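Zollden: Segmenting Dark Garments on Patterned Bedding for a Fold Planner
Project report, software track
29 September 2018

1. Purpose

The project covers the perception and planning modules of Zollden, a small software stack that proposes the next fold for a garment lying on a flat surface. Control of the gripper was handled by an existing driver package, Fluketti, and was changed only where noted in section 4. Work started in June.

2. Starting point

The earlier version found the garment by color threshold. It took the median color of the image border as background and kept everything far enough from it. On a plain table this works. On a bedspread with embroidery it returns the garment plus every flower near it, and the planner then tries to fold the flowers.

Two requirements were set for the replacement. It has to give one closed outline per garment, and it has to run on the lab laptop without a graphics card.

3. Perception

The new module, Han, works in three stages.

Stage one over-segments the image into small regions of similar color and texture. Region size is fixed at 18 pixels per side. Smaller regions followed individual stitches in the cover; larger ones swallowed the corners of the garment.

Stage two merges regions by a weighted score of color distance and edge strength. Satin fabric causes trouble at this point. A bright reflection has a hard edge on both sides and can look like a separate object. We lowered the edge weight wherever brightness is close to saturation, which removed most of these false objects in our logs.

Stage three picks the merged region that contains the point between the fingertips, extended forward along the approach direction. The gripper itself is masked out with a fixed template. The template is stored per camera mount and has to be redrawn if the camera is moved.

The outline is then simplified to a polygon. Straight runs are labeled as fold or hem candidates. A smooth, rounded side is scored as a fold, and a side with a ruffled or irregular profile is scored as an open edge. Elastic edges are the hard case, as the gathers produce many short segments that the simplifier cuts off.

4. Planning

The planner, Rumico, receives the polygon and its labeled sides. It ranks grasp points on open edges first and rejects any point within 2 cm of a fold. Each candidate is checked against the finger opening reported by Fluketti. We added one message type to the driver so that the opening is sent with a time stamp. Before this change the planner sometimes used an old value and accepted grasps too wide for the fingers.
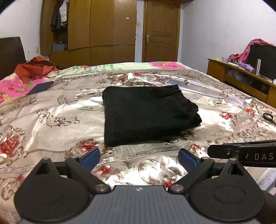 Dark fabric remains the weakest input. Inside a black bundle there is little contrast between layers, so the outer outline is usually good while the boundary of an under layer is lost. Rumico then treats the bundle as a single sheet. Raising the exposure brings the layers out but saturates a pale, shiny cover, and the merge in stage two gets worse. Our present setting favors the outline.

Lint on dark cloth had no effect on the outline after a median filter of width 3 was added before stage one.

5. Known problems

The fixed gripper template fails when a second tool enters the view. Its body is then merged with any dark region it touches.

Stage three assumes that the target is ahead of the fingers. If the operator approaches from the side, the wrong region may be chosen, and the planner has no way to detect this.

The time stamp message is not compatible with older log files. A converter is in the tools folder, but it fills in missing openings with the last known value and should be used only for viewing.

6. Remaining work

Bracketed exposures are the next item: a short one for the outline and a long one for the layers, combined before stage two. The merge code already accepts two inputs. The capture code does not, and the buffer in Fluketti will have to be enlarged before the pair can be read in one cycle.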